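Home Menu Kitchen Cleaning Garden Subscribe Search

The quiet work of a good cloth

148 shares | 5 comments

When I moved to Millden, I brought with me two suitcases and a box of old towels. The suitcases held clothes I have mostly given away since then. The towels are still in the house. My grandmother would be pleased with this, because in her kitchen the cloth was never a small matter. There was one for glasses, one for hands, one for the table, and it was a serious mistake to take the wrong one.

In my first English kitchen I found a different habit. There was one sponge, always by the tap, and it did everything. I don't wish to be impolite about the sponge. It is cheap and it is always there. But a wooden table does not like it, and after one winter my table had grey rings and a rough patch where the bread was cut each morning.

So I began to ask people how they clean. I asked neighbours, I asked the woman in the hardware shop on Amadi Street, and I asked the man who oiled my table when I finally admitted that I had spoiled it. Almost all of them told me the same two things. Use less water, and use a better cloth.

A better cloth, for most of them, meant microfibre. I was against it at first. It feels strange on dry hands, it catches on every small roughness of the skin, and it has no romance at all. Linen has romance. But linen pushes water about on an oiled surface, and a thick microfibre towel with a looped weave lifts it. I tried them side by side on the same tabletop for a month and I had to accept the result. 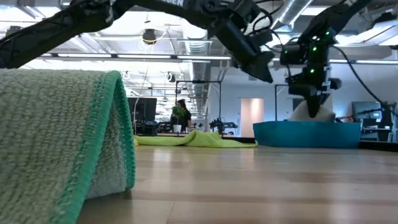
Photograph: Stisitz Studio for Zelline. A ribbed microfibre towel with a teal-green border, with a plastic basin behind it on the wood.

The loops are the important thing. On a flat cloth the dirt has nowhere to go, and you carry it from one end of the table to the other. In a looped one the crumbs and dust sink down between the small nubs and stay there until you shake it out at the door. For the same reason it must be washed often, and without softener. Softener leaves a coating on the fibres and then the towel only slides. I spoiled a good one in this way before I read the label.

I like a stitched border also. A towel with a raw edge will begin to curl after some washes, and a curled edge misses the corners. Mine have a border in a strong colour, so that I know from across the kitchen which is for the table and which is for the floor. My grandmother did it with a knot of red thread.

About the basin I have become almost as strict. I used to wet the cloth under the running tap, and it was always too wet. Now I fill a low plastic basin with two fingers of warm water and one drop of soap, and I carry it to the table. A low one with sides that open outwards is easier for wringing, and it doesn't tip when you lean on the edge. I wring the towel twice, fold it in four and wipe along the planks, never across them. Water likes to stay in the seams between the planks, and if you wipe across, you push it in. When one side of the fold is dirty I turn to the next. A second towel, fully dry, follows at once.

With a butcher-block top this matters more than with a simple board. There are many pieces glued together, tan and pink and honey, and each of them drinks a little differently. My oiling man told me that most of the damaged tops he sees have gone dark at the seams first.

I oil mine in January, when the heating has made the air dry, and again when the windows can be open. Between these times it gets only the towel. The grey rings are nearly gone. The rough patch is still there, under the bread board, and I have stopped minding it.

More from Cleaning: Caring for enamel | Which brushes last | The linen drawer

Comments (5)

plainandpurl
My mother used the knot of thread too! Hers was blue for the bathroom.

Hob_and_Kettle
Which oil do you use? I have had a sticky finish from linseed and would like to avoid it this year.

tessel
Agree about softener. Vinegar in the rinse brought mine back after a few washes.

northlandingkitchen
I will defend the sponge until I die, but not on wood, fair enough.

Hob_and_Kettle
Replying to myself, I put it on far too thick. Thin coat and wipe off after twenty minutes.

Load more Back to top Newsletter Contact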